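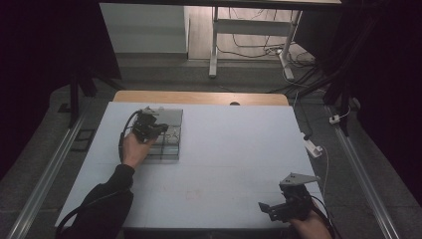 The small plastic box, with its lid down, on the white table.

Search this site Go

Small boxes, small things: gallery

My name is Femke Van Loon and I make simple jewellery at home in Gollau. Before, everything lived in one biscuit tin, and I lost many evenings to it. A box with a lid you can see through was the best change I made. I can read what colour of wire is inside without opening it, and it stacks well on the shelf.
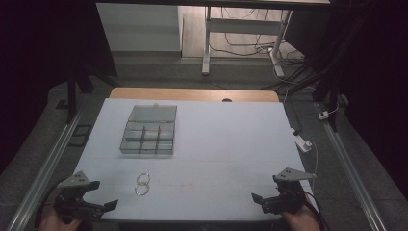
Metal rings are the hardest thing to store, in my opinion. They slide over each other and scratch, and the thin ones lose their shape if you press them in a full drawer. I like to lay them out on a white board before I sort them, like the two silvery-gold ones that overlap in a figure eight. The organizer behind them has six little compartments in two rows, still empty, and its lid is a bit cloudy, but for me this is no problem. Big rings do not fit in there, so these go flat in a paper envelope. The compartments are for clasps, jump rings and ear hooks, one kind in each.

In September I will add the pictures of my bead drawers. I have 177 colours now and they need a better system.

We use cookies to remember your settings. Accept Decline

© Femke Van Loon | Contact | Back to top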